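Ackah Basket Weaving Club - your questions answered

I've never made anything before. Can I still come?
Yes, please do! Most of us started with no idea which end of a willow rod was which (there is a thick end, the butt, and a thin end, the tip, and now you know more than we did). Beginners start on a small round base and go from there.

When and where do you meet?
Sunday afternoons at Flundard Hall, doors open at 2. The side entrance on Kelelier Lane is the one to use, as the front door sticks terribly in damp weather.

What do I need to bring?
Secateurs if you have them, an old towel for your lap and a mug. We have bodkins, weights and side cutters to share.

Do I have to soak the willow myself?
Not for your first few sessions. We put a bundle in the trough beforehand. Once you're hooked and working at home, brown willow wants roughly a day for every foot of length, and then a night wrapped in a damp blanket to mellow. Buff willow is much quicker - a couple of hours will often do for thin rods.

Why do my sides keep leaning outwards?
Everyone asks this! Usually you're pulling the weaver towards you as you go. Try holding each stake where you want it with your left hand before you bring the weaver round, and stop every few rows to look at the whole thing from across the room.

Are square baskets harder than round ones?
They're different, and great fun. The base is woven flat in a screw block, with thick sticks standing up in it, and the corners need some patience. I'd make a few round ones first, but if you're itching to try a square one, ask and we'll lend you a block.

Can children join in?
From age ten, with a grown-up alongside.

How many places are there?
The hall is allowed 64 people, but we've never come close, so just turn up.

Where does your willow come from?
Most of it is grown at Ploltis, down by the river. We help with the cutting in winter, and it's a lovely cold muddy day out. Wear wellies! 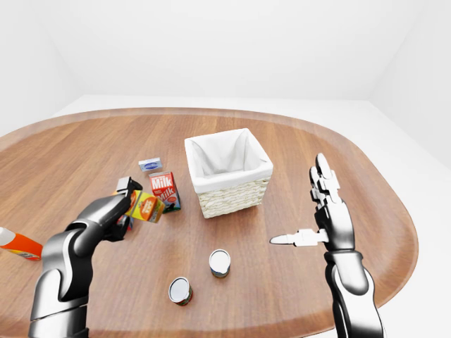
A square wicker basket on an oval wooden table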